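Two-finger gripper on the bench arm: stay with the Tirard or go to the Poirier?
4 min read

We use cookies to keep you signed in. Accept / Manage

ostmont_bench
Evening all. I've had the Tirard gripper on the arm since April and a friend has now lent me a Poirier to try against it, so I've been spending my evenings picking up crockery like a very slow waiter. The Tirard is the stronger of the two and shuts with a lovely firm click, but it only knows open and closed as far as I can tell, and I'd like something gentler for cups. The Poirier lets you set the force in steps and I've settled on 23, purely by feel.

I gave each of them 61 lifts of the same mug, over the same bit of mat. The Tirard dropped five and the Poirier dropped two, though I'll admit I was getting better at lining things up by the time I got to the second one! The mug has faint ribs low down and I wonder if they help at all. My wrist camera gives me this sort of view with the mug between the fingers, chopping board just behind:

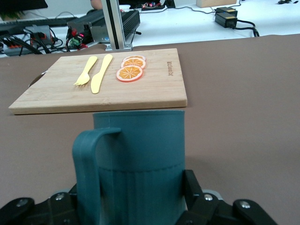 Francine Paquette
I'd be wary of reading much into five against two, lovely as it is to see somebody bothering to count. Swap them over and run the Tirard second, then see whether the gap is still there. Mine did very nicely on its first Tuesday and was dreadful by the weekend, and all I'd changed was the finger pads.

drimorham_dave
Sorry Francine, I don't agree, I think the force setting is doing the work. I've done some 2000 lifts with a Poirier, mostly jars and beakers, and once I'd come down from the factory setting the drops nearly went away. Pads matter, yes, but less than people on here make out.

Francine Paquette
Jars are straight-sided and haven't got handles, Dave! Try one with the handle turned towards a finger and tell me the pads don't matter.

ostmont_bench
Fair points both. I'll put fresh pads on the pair of them and run the Tirard second this time, handle out to the left for every go. Does anyone know if the Poirier pads fit the Tirard fingers, or am I going to be trimming them with scissors?

drimorham_dave
Scissors, I'm afraid. Take a little off the short side and they go on fine.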